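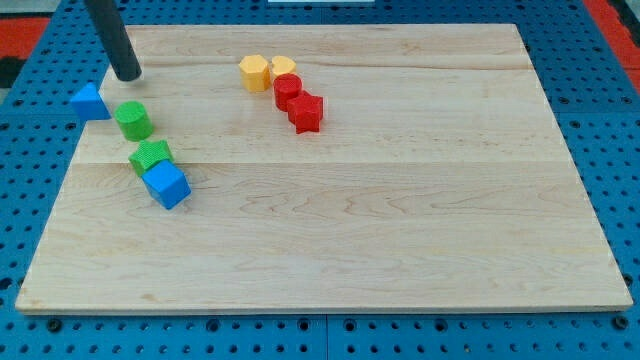
**Can a machine tidy up yet?**

Pushing blocks around on a board is one of the oldest practice jobs for a robot arm, and it is still a good one. A star, a cube, a cylinder and a heart all slide differently. Push a cube off center and it turns. Push a cylinder and it may go somewhere you did not intend. A person corrects for this without thinking. A machine has to see what moved, decide what to do about it and try again.

Readers have been asking us since the April issue how close any of this is to doing real chores, at home or on the shop floor. We went back over our notes from Guladden, from the packing room at Skoneck and from the two product demonstrations we attended this spring. The short answer is that some of the work is being done now, in places arranged for it, and most of the rest is not.

**What pushing has to do with chores**

Much of housework is moving things a short distance. You slide the salt back against the wall. You nudge the cups together to make room for a plate. You herd the toys to one side of the rug before you vacuum. Very little of that needs a strong grip, and a good part of it needs no grip at all. A plain rod on the end of an arm can do a fair amount if the software behind it is good enough.

The software is where the progress has been. A few years ago an arm like this would have been given a fixed list of moves. If a block was an inch off, the move missed and the arm carried on as if it hadn't. The newer systems look again after every small motion. At Guladden we watched an arm asked to put the red star next to the blue cube. It pushed, overshot, came around the other side and pushed back. It took longer than a child would. It did get there, and it did so without anyone resetting the board.

The request was also typed in ordinary words. That matters for a house, where the person giving orders will not be a programmer. "Put the yellow ones together" is the kind of thing people say. Whether the machine can follow it depends on knowing which ones are yellow, what counts as together, and when to stop.

**Where it still goes wrong**

Edges are a problem. A block that hangs over the side of a board can be tipped off with one bad push, and an arm that can only push from above has no way of picking it up again. In a kitchen, that block is a glass.

Clusters are a problem too. When two pieces are touching, moving one usually moves the other. The Guladden arm handled this by going between them and working them apart, which was fine for foam-light pieces on a flat top. We asked whether it would work in a drawer full of spoons. They said no.

Then there is everything that isn't rigid. Towels, bags, cables, socks and bread dough change shape when touched. The towel folder we saw from Plememau did a decent job on a square hand towel laid flat in front of it. Given the same towel in a heap, it spent most of its time looking for a corner. We gave up waiting on the second try and went for lunch.

**The shop floor is ahead**

If you work in a plant, you will see useful machines sooner than you will in your laundry room. The reason is plain enough: a plant can be changed to suit the machine. Parts can arrive facing the same way. Lighting can stay the same all day. Bins can be bolted down.

Skoneck has had a sorting arm in its packing room since last year. It takes small fittings from a tray and puts them into boxes of 40. The supervisor on the early shift told us that on a normal shift it packs 2270 fittings, and that an experienced packer does better than that but would prefer to be doing something else. The arm stops when two fittings hook together. Somebody walks over, shakes the tray and presses the green button.

That person walking over is part of the system, and anyone pricing one of these should count the hours. Skoneck did not at first. They now give the job to whoever is on labels, with the label bench moved closer so the walk is shorter.

The Kopecký bench unit, which several of you wrote in about, is a smaller machine meant for workshops with a lot of different short jobs. We have not had one long enough to say much. It learned a simple part-to-fixture move in an afternoon. Changing to a second part took most of another afternoon, mainly because we had set the table height wrong. We'll run it through the summer and report back.

**Practice takes a lot of practice**

One thing that surprised us at Guladden was how much time goes into examples. Before an arm can straighten up a board by itself, people steer it by hand through the same sort of task over and over, with the pieces in different spots. They had logged more than 1000 hours of this. All of it was pushing, on a table. None of it would help the arm load a dishwasher, although the people there think some of the habits might carry over, such as checking the result and backing off after a miss.

So a robot that does one chore well should not be taken as proof that it can do the next one. When you see a demonstration, ask what happens if the object is moved a hand's width to the left. Ask how many tries were made. Ask who puts things back at the start, and how long that takes — it is often longer than the task.

**What we'd buy now**

For a home, a floor vacuum, if your floors are mostly clear. We would not put money down for a kitchen or laundry arm this year.

For a small shop, a single arm on a single repeated job is worth a quote, provided the parts are stiff and you can spare a few feet of bench. Ask for a trial with your own parts, including the dirty ones and the bent ones.

If your shop already runs something like this, write to us with the job, the part and how often it stops. We'd like to print a page of these in the next issue, and failures are as welcome as successes.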